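About Tokley

Tokley is a small studio which makes puzzle games for phones and tablets. We are based in Estavel and we work mostly from one room above a bicycle shop. Our games are quiet games. There is no timer in them, and you can stop in the middle of a level and continue it the next morning on the train.

We started with paper prototypes, which we still use. A level is first drawn on squared paper, then two of us try to solve it without help from the one who drew it. If we are both stuck at the same place, the level goes back to its author. 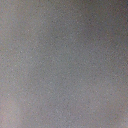

Do I need an internet connection to play your games?
Only for the first download and for updates. After this everything is kept on your device, including your saved levels.

Our main game is Trellex. The player guides a climbing plant over a garden fence, one knot at a time, and must not cross a part that has already grown. It has 300 levels in four gardens. The first garden is free and without advertising, and the other gardens are bought together with one payment. We do not sell hints. When you ask for a hint, the game shows you one knot, and you can ask again as many times as you want.
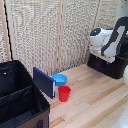 The last garden was the most difficult for us. The levels there have moving gates, and in the first version many testers found a way to close a gate on their own plant and lose all the work. We have added an undo button which goes back to the start of the level, and we removed some levels that we liked very much.

A word from the author of the levels
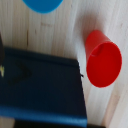 Tiwari

I have drawn puzzles since school, first with matches and later with knots. For me a good level is one where you see the answer and feel a little angry that you did not see it before. I read all the messages about the levels, also the angry ones, and I try to reply to each in four days. In December it can take longer.
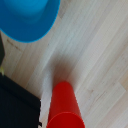
Bright blue on a light wooden floor

Work with us

At the moment we have no open positions, but we are always looking for testers who play on older phones. Please write to us through the contact form and tell us your model and which puzzle games you have finished. Translators are also welcome.

Page updated: 2021-07-09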